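Olby Film Archive Project: where we've got to
Posted 6th June

Hi Samina,

You asked for something less stiff than the last report, so I'm writing this one the way I'd tell you over coffee, and Huw can turn it into the grown-up version for the board if they want one!

The big news first. All three reels of Tarar are home. The third one was the headache, as you know, and it spent most of the winter sitting in customs with the wrong form taped to the can. Huw Rosser drove down and got it himself in the end. It has some shrinkage and a nasty smell when you open the lid, but the picture is there, including the boat song that everybody who saw the movie as a kid still hums at me. I'd only ever known that song from a scratchy record, so seeing it with the actors in it was a bit of a moment.

Scanning is done on reels one and two. Reel three goes in as soon as the lab has finished repairing the splices (there are a lot, and whoever made them liked tape). The sound is another story. We have the optical track for most of it, but there's a stretch in the second reel where it drops to a hum, right in the middle of the courtroom speech. I've asked two collectors if they have the radio version, which used the same dialogue, and one has gone up to his attic to look.

The book is coming along too. I've now recorded 26 interviews for it, mostly with people who worked on the crew or sang in the chorus, and I've typed up all but the last few. The chapter on the Ondham studio years has grown far too long and I'm going to have to be brutal with it. I keep finding good stuff, though! The makeup man's daughter let me copy his notebooks, and they have the call times for every day of the shoot, plus what everybody had for lunch. I also need to settle the spelling of the director's village before the index gets made, as the posters have it one way and his own letters have it another.
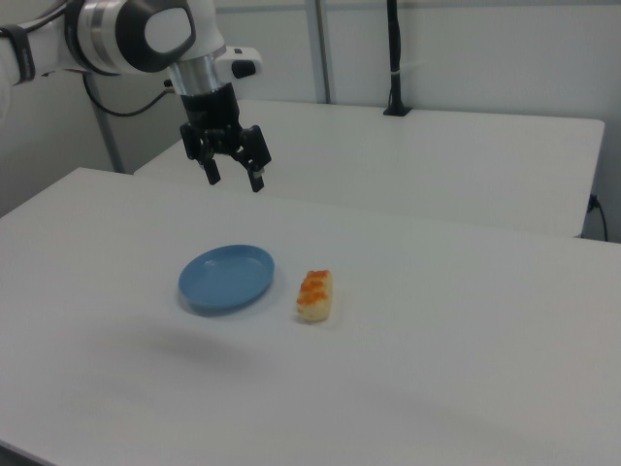 Money next. We've spent what we said we would on the scans and a little less on travel, so I'd like your okay to move the 4000 we set aside for a second trip over to subtitles. The translator we want has done two other movies from the same period and she knows the slang, and I'd much sooner pay her properly than fix a cheap job later. Nothing else in the budget needs to move.

The Prestirach screening is still set for December. The theater holds 300 and they're letting us have it for two nights, with a talk on the second one. I've promised them a trailer and a poster. The poster exists, the trailer doesn't, and I'd be lying if I said I'd started it.

What I need from you: a yes or no on the subtitle money, the logo you want on the opening card (the one I have is fuzzy), and a decision on whether the book launch happens at the screening or gets its own evening. Huw says same night. I lean the other way, mainly because I don't want to be signing books while the projector is being set up, but I'll go with whatever you two decide.

I'll send the reel three test clip as soon as the lab gives it to me.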